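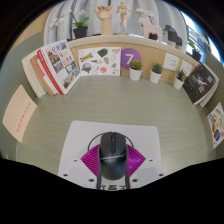 ## Week 2: Reconciling a supplier statement

Last week was about recording what you owe. This week is about finding out that your supplier has a different opinion.

A supplier statement is a list of everything the supplier thinks happened between you during the month. Your purchase ledger is the same list from your side. In a kind world they would match. Reconciling means explaining, item by item, why they don't, until the two adjusted totals agree to the penny. "Near enough" is an expression for parking.

### What you need in front of you

- the supplier's statement
- your ledger account for that supplier, printed to the same date
- any invoices and credit notes that have come in but not been posted (look under things)
- a pencil

Check the dates before anything else. Every year someone in this class reconciles a January statement to a February ledger and produces four pages of careful, well-laid-out nonsense.

### Worked case: Haugland and Gallero

Haugland buys paper and packaging from Gallero. At the month end:

| | £ |
|---|---|
| Balance on Gallero's statement | 3,372 |
| Balance in Haugland's ledger | 3,177 |
| Difference | 195 |

The temptation is to go hunting for a single item of £195. Have a look by all means, it takes a minute, but a difference is often two or three errors sitting on top of each other. Tick off everything that appears on both sides first and see what is left standing.

After ticking, there are two items over:

1. An invoice for £140 is on Gallero's statement and missing from Haugland's ledger. The goods came and were signed for. The invoice is in the stationery order folder, which seemed sensible to whoever put it there.
2. A credit note for £55 is in Haugland's ledger and missing from the statement. Gallero raised it for damaged boxes and then posted it after the statement had been printed.

Set it out like this:

| | Ledger £ | Statement £ |
|---|---|---|
| Balance as given | 3,177 | 3,372 |
| Add invoice not posted | 140 | |
| Less credit note not on statement | | (55) |
| Adjusted balance | 3,317 | 3,317 |

The first item needs an entry in Haugland's books. The second needs nothing from Haugland except, if you are feeling tidy, a short note to Gallero. Students like to adjust the ledger for both. Please don't. You would be entering the same credit note twice, and Gallero will notice that one very quickly.

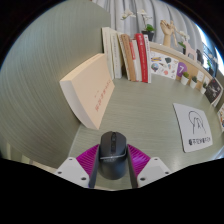

**What do you do if the statement leaves out a payment you have already made?**

Find the date the payment left your bank, and show it as a deduction on the statement side. Your own ledger is right and stays as it is. If the payment is still missing from next month's statement, send proof to the supplier and ask where they have put it. The usual home is the account of another customer with a similar name.

### Errors worth knowing by sight

**Swapped digits.** If 54 has been typed as 45, the difference divides exactly by nine. Ours doesn't (try it), so that was one suspicion we could drop early.

**Wrong side.** A credit note entered as an invoice throws the balance out by double its value. Halve the difference and look for that figure.

**Wrong account.** Haugland also buys from Prolach and from Erska. A Prolach invoice posted to Erska leaves the total of the ledger perfectly correct and both accounts perfectly wrong. The control account will give you no help with this. It is delighted with everything.

**Discount taken, not allowed.** You paid early and knocked a bit off; they say you paid late and haven't. This is an argument, and belongs with whoever agreed the terms. List it as a disputed item and carry on.

### For the seminar

Reconcile Haugland's account with Prolach using the two sheets at the back. Write a line of explanation beside each adjustment and say whose books need changing. "Timing" on its own will get you no marks, as it could be said of most things.

Bring the pencil. Anyone who writes "balancing figure" will be asked to explain it to the room.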